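Passing the keys: two arms, one handover
Drakham Robotics Club, 2 Jul 2022

The arms club at Drakham meets after school in whatever room is free, and when I got there the captain was already talking. Year 11, been in since Year 8. Asked for no names in this one, so no names.

"We had one arm last year. One arm is easy. Well it's not, but you know where it is," she said. "Two arms, you've got two things that can both be wrong."

The task is the handover event at the Avico regional. One gripper holds a small object, the other takes it, no human hands once the clock is going. Teams get 15 minutes. The object can be anything on the organisers' list and Drakham have been practising with keys, mostly becuase keys are horrible.

"They swing," said the Year 9 who does most of the wiring. "And the ring is skinny, so if you come in a few mil off you just push it sideways. Or you knock the lot out onto the table and start again."

Lots of starting again. The club keeps a tally in an exercise book and it was up to 201 tries when I looked. How many good ones? "Forty," said the captain. Then, from the back, "40 if you count the ones that dropped after." They had a bit of a barney about whether those count. Unresolved.

I asked about the fingers, which are yellow and full of square holes. The Year 9 took that one. "First lot we drew solid. Took ages to print and they didn't give at all. The open ones bend a bit when they close. We pinched the idea from the Fleritz team, they don't mind, we asked."

And the colour? "That's what was on the spool."

Their coach, who teaches maths and came to this sideways, mostly stays out of it. "I sign the forms and buy the bolts," he told me. Pressed a bit, he said the hard part isn't the code. "It's getting them to change one thing at a time. Somebody tweaks the speed, somebody else moves the base, then it works, and no one can say why. Drives me up the wall."

The Bermúdez shield, which goes to the best school team under 100 points in the novice grade, is the one they're after. Last year they missed out. The captain wasn't keen to talk about it. "Battery," she said, and went back to the laptop.

What's left to do, then? Quite a list. The approach angle on the taking arm, a cable that keeps snagging, a quicker way to re-zero after a miss. They lost most of June to exams and it shows, the captain reckons. "We're behind. We were behind last year too but."

Room gets locked at five. They were still going at ten to.

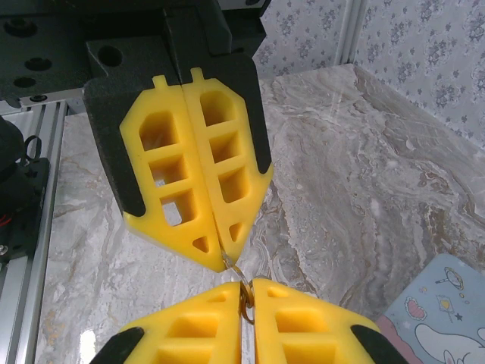 Lining up on the key ring at Drakham, yellow fingers above and below.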